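Workroom > Packing & Shipping > Reusing a Long Box

How to repack a long, narrow box so the thing inside doesn't slide

I sell and lend out a lot of awkwardly shaped stuff. Tent pole sets, curtain rods, a telescoping lamp that has been to more addresses than I have. Most of it goes out in long, skinny cardboard boxes, and for years I packed those the same way I packed square ones, which was a mistake I paid for in bent ends and grumpy emails. A long box is its own animal! All the weight wants to run to one end the moment somebody stands it up, and somebody always stands it up.

So this is my method. It takes me 7 minutes if the tape gun behaves.

What you need

A long box with its lid flaps still attached. A good pile of crumpled packing paper. Tape, a marker, a pair of scissors, and a flat table you can walk all the way around. I use Proston paper tape because it tears by hand, but any packing tape will do the job. If you're reusing a box, peel off the old labels first (a hair dryer on low helps with the stubborn ones) and look over the corners. A crease is fine. A split that goes through both layers of the cardboard means that box is now weed barrier for the garden.

Clear the table, then turn the box

Please don't pack on the floor. I did it for ages and my knees have opinions. Get the box up on a table and clear away everything you aren't using, including the coffee.

Then turn the box on a slant, corner to corner across the table. I know it looks sloppy, but with the box on the diagonal you can get at the open end without leaning over the whole length of it, and there's room on both sides to set down your scissors and tape. When it's lined up dead straight with the table I always end up knocking something off the edge. My friend Ada Marino lines hers up straight and swears by it, so try both.

Fold the lid flap down flat at the far end before you start stuffing. You want one end closed and one end open, and you work from the closed end toward yourself.

Stuff the closed end first

Make a fist-sized wad of paper and push it all the way down to the closed end. Then another on top of it. Press with your palm. If it sinks more than an inch, add more. This wad is the bumper, and it does more work than everything else in the box put together.

The paper should be properly crumpled, too. Folded sheets look tidy but they lie flat and give you no spring at all. I scrunch each sheet, open it halfway, and scrunch it again the other direction, and that second scrunch makes it hold its shape much longer.

Now lay your item in. For my Celtutent poles I roll the whole set in one sheet first and tape the roll in 2 places so the poles don't rattle against each other. The ends get their own little caps of paper, twisted like a candy wrapper.

Fill the sides and the open end

Tuck paper down both long sides next, a bit at a time, going back and forth so the item stays in the middle. Then do the open end last, and be generous. The paper should stand up a little above the rim before you close it.

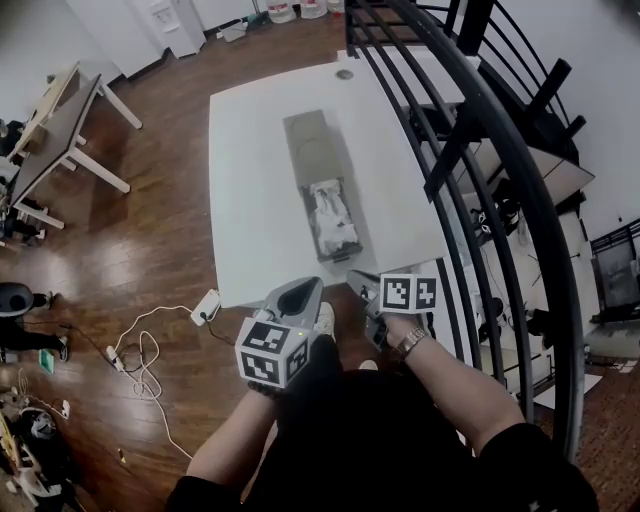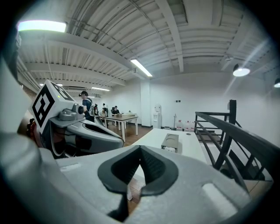
Once the open end is full, bring the flaps over and press down gently. You're looking for a little push-back, like closing a suitcase that's just barely too full. If the flaps bow up and won't meet, pull out one wad. If they drop shut with no resistance, add two.

The tilt test

Before any tape goes on, hold the flaps shut and tip the box up on one end, slowly. Listen. Then tip it the other way. If you hear a slide or a thunk, open it back up and feed more paper into whichever end you heard it from. I used to skip this when I was in a hurry, and one July I got back a Sorrentino curtain rod with its finial poking clean through the cardboard. I do the tilt test now.

A small rustle is okay, by the way. That's just paper settling.

Taping

One strip along the seam, running a few inches past each end and folded down over the edge. Then one strip across each end, so you've got a capital H. Long boxes tend to pop open at the ends, so I go over those a second time. No need to wrap the middle like a mummy, it only makes the person opening it mad.

Put the label on the widest flat side and keep it off the seam. I also write the contents on one short end in marker, and if you store boxes on a shelf you'll be glad you did, because the short end is all you ever see.

Unpacking one so you can use it again

This is the part people rush. Slit the tape along the seam with the scissors held almost flat, so you don't score the cardboard underneath. Open only one end if you can. Slide the item out and leave the paper where it is! It has already taken the shape of the thing you're going to put back, and next time you'll only need to top it up. I have one Edik lamp box that has gone out and come back on the same paper for two summers.

If the paper has gone soft and flat, take it all out, scrunch it again and see whether it springs. When it just lies there, into the recycling it goes.

A few odds and ends

Newspaper works in a pinch but the ink rubs off on anything pale, so wrap the item in something clean first. Plastic air pillows are good along the sides and not so good at the ends, where they tend to burst. Old T-shirts are wonderful if the box is coming back to you and a bit of a waste if it isn't.

Somebody asked me about foam peanuts. In a long box they all migrate to the bottom end and leave the top empty, and then you find them behind the radiator until Christmas. I'd stick with paper.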